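Guide de mise en route Usholm
Section 3. Prévoir son matériel avant de passer commande
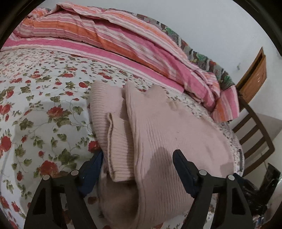
Fig. 11. Prise d'un tricot rose côtelé sur un drap fleuri, pince tenue à la main.

Avant d'ouvrir le catalogue Wallner (nous savons combien c'est tentant !), prenez le temps d'un petit tour chez vous, carnet en main. Une heure passée à noter ce que la pince devra saisir vous évitera bien des retours de colis, et votre budget vous en remerciera.

1. Dressez la liste des textiles à manipuler : tricots, draps, couvertures pliées. Les mailles souples posées en tas demandent souvent des essais supplémentaires, alors comptez large.

2. Choisissez votre formule. Le kit Vimamthorpe, à 993 euros, comprend la pince à main et une paire de doigts. Le jeu de doigts de rechange coûte 47 euros, et nous vous conseillons de l'ajouter dès la première commande si plusieurs personnes se partagent l'outil.

3. Repérez l'endroit où vous travaillerez. Un lit convient très bien, à condition de pouvoir en approcher sans vous contorsionner.

4. Reportez le tout sur la fiche de commande, puis envoyez-la à l'atelier de Trirbridge, qui vous répondra avec un devis complet, port compris.

Remarque : les tarifs sont révisés chaque année en mars. Un devis reçu avant cette date reste valable jusqu'à son terme, même si le catalogue a changé entre-temps.

Attention : ne commandez pas de bras motorisé tant que vos essais à la main ne sont pas terminés. Les doigts se remplacent facilement, un bras mal dimensionné beaucoup moins, et il n'est pas repris une fois monté.

Mise à jour : lundi 12 août 2024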